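Killness Craft Table - October gallery

Soft toys, cord work and odds and ends from the autumn sorting session

This page covers the autumn sort at Killness. Everything that had built up over the summer was brought to the long table, looked over and put into one of three groups: keep, pass on, or mend. Most of it was small. There were plush toys, key charms, lengths of braided cord, scraps of printed fabric and a fair amount of packaging that should have gone out months ago.

The fruit tablecloth went down first, as it does every time. It wipes clean, and small pale things show up well enough against the darker squares. The shallow trays and long boxes came out next. We started at 10 in the morning and stopped for lunch when the first box was done.

Plush toys are the bulk of what comes in. They are checked for loose stitching, the label is read if there is one, and the beaded chain or ring is given a gentle pull. The ones with long pile take the most time, as dust and crumbs work their way down into it.

Bamboo Mates tag on the pink one. The red apple with the felt leaf has its chain still on.

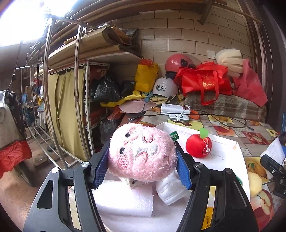
Can a small plush toy with an embroidered face go in the washing machine?

Check the label first. If it allows machine washing, put the toy in a mesh bag or an old pillowcase, use a cool wash with a low spin, and take off any chain or ring beforehand. Embroidered features usually stand up to this better than glued ones. Dry it flat, away from the radiator, and brush the pile with a soft toothbrush once it is dry. If there is no label, sponge the surface with a little mild soap and leave it at that.

Toys to be passed on go to the Partington sale table. They need to be clean and in one piece, and anything with a loose eye is held back until it has been sewn. Please do not put damp toys in the box, even if they only feel a little cool to the touch. We lost a whole bag to mildew that way two winters ago.

The log for the year so far stands at 217 pieces, which includes bags of cord counted as one piece each. The shelf in the back cupboard will take roughly 300 before things start to fall off it, so there is room until the spring.

Cord and braid

Chenille cord is the other thing we always have too much of. It is pleasant to work with and very quick, and people tend to buy more than they need. The part-used lengths are hard to store. If they are left loose they catch on each other and shed, and if they are wound tightly the pile is flattened and takes a while to recover.

Our method is to make the leftovers up into something. A ring is the easiest. Twist or braid the strands together, bring the ends round, and tuck them into the back where they will not be seen. Thick cord holds the shape without any wire inside. A ring of this sort can be used as a small wreath or a mat for a plant pot, and it can always be undone again if the cord is wanted for something else.

Braided ring in cream, brown, tan and mustard. Blue, brown and mauve loops behind it, with a piece of cow print fabric.

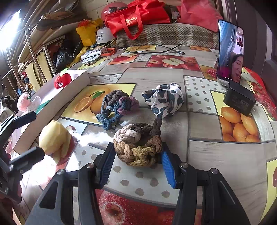 Colours are best sorted before any braiding starts. Browns and creams go together without much thought. The blues and mauves are harder, and we have kept them apart for now until there is enough for a second ring. Anyone with spare dusty blue is welcome to bring it along.

Short ends under a hand's length are saved for stuffing. They are a bit lumpy on their own, so mix them with ordinary filling.

Fabric scraps are kept if they are large enough to cover a palm. Prints are folded with the pattern outwards so that they can be found again. Plain pieces go in the bag marked Plida, which is the name of the shop the bag came from and has nothing to do with what is in it.

Still to do

The box of key charms has not been started. Several have lost their rings, and replacements are on order from Zidik - the small size only, as the large ones are too heavy for plush. The mending pile will be looked at in the next session, from 2 in the afternoon. Bring your own needle and a pair of small scissors if you have them.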